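브레르스카, 이별·이혼 이후 일상 회복을 돕는 앱 '겔로우' 출시 대신 '벨로우(Vellow)'로 명칭 확정… 6월 정식 서비스 개시

생활 심리 서비스 기업 브레르스카(Brerska)는 장거리 연애 중인 연인과 주말부부를 위한 모바일 앱 '벨로우'를 6월 정식 출시한다고 밝혔다. 벨로우는 떨어져 지내는 두 사람이 하루 일정과 대화 시간을 함께 관리하도록 설계된 관계 관리 앱으로, 시험 운영 당시 사용하던 명칭 '기데이(Gidey)'는 출시와 함께 종료된다.

이용자는 가입 후 14일 동안 매일 한 가지씩 짧은 질문을 받는다. 질문은 통화하기 편한 시간, 생활비 분담, 다음 만남의 계획, 다툰 뒤 연락하는 방식 등 실제 생활에서 자주 부딪히는 내용으로 구성되었다. 두 사람이 모두 답변을 마쳐야 상대방의 답변이 공개되며, 한쪽이 답하지 않은 질문은 다음 날로 이월된다.

질문 개발은 관계 상담 기관 인홀름(Inholm)이 맡았다. 인홀름은 상담 현장에서 활용해 온 문항을 앱 환경에 맞게 다듬어 총 80개 문항을 제공하였으며, 출시 이후에도 분기마다 문항을 검토할 예정이다.

브레르스카는 시험 운영에 참여한 91쌍의 의견을 반영하여 알림 횟수를 줄이고, 시차가 있는 지역에 거주하는 이용자를 위해 두 지역의 시각을 한 화면에 표시하는 기능을 추가하였다. 근무나 시험 기간에는 '쉬어가기' 설정을 통해 질문 수신을 일시 중단할 수 있다. 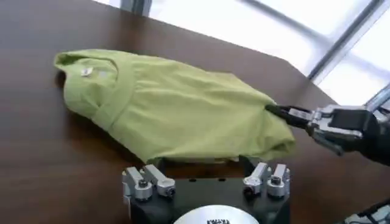 주요 기능

공동 일정표: 두 사람의 일정을 겹쳐 표시하고 통화 가능한 시간대를 제안한다.
오늘의 질문: 매일 오전 8시에 발송되며, 수신 시각은 이용자가 변경할 수 있다.
만남 준비 목록: 교통편, 숙소, 챙길 물건을 함께 작성하고 확인한다.
대화 기록: 답변을 월별로 모아 볼 수 있으며, 어느 한쪽이 요청하면 해당 답변은 즉시 삭제된다.

개인정보 보호 및 이용 요금

답변 내용은 암호화하여 저장되며 광고 목적으로 이용되지 않는다. 연결을 해제할 경우 공동으로 작성한 자료는 각자의 선택에 따라 보관하거나 삭제할 수 있다. 위치 추적 기능은 제공하지 않는다.

기본 기능은 무료이며, 전체 문항과 대화 기록 내보내기는 유료 이용권에 포함된다. 이용권은 한 사람이 구매하면 연결된 상대방에게도 동일하게 적용된다. 시험 운영 참여자는 기존 계정으로 로그인하여 작성한 답변을 그대로 이어서 이용할 수 있다.

벨로우는 관계 관리를 보조하는 서비스로 전문 상담이나 치료를 대신하지 않는다. 상담이 필요한 이용자는 앱 내 안내 메뉴에서 인홀름의 상담 신청 절차를 확인할 수 있다.

브레르스카 소개

브레르스카는 일상 속 관계와 소통을 주제로 모바일 서비스를 개발하는 기업이다. 보도자료 관련 문의는 브레르스카 홍보팀에서 접수한다.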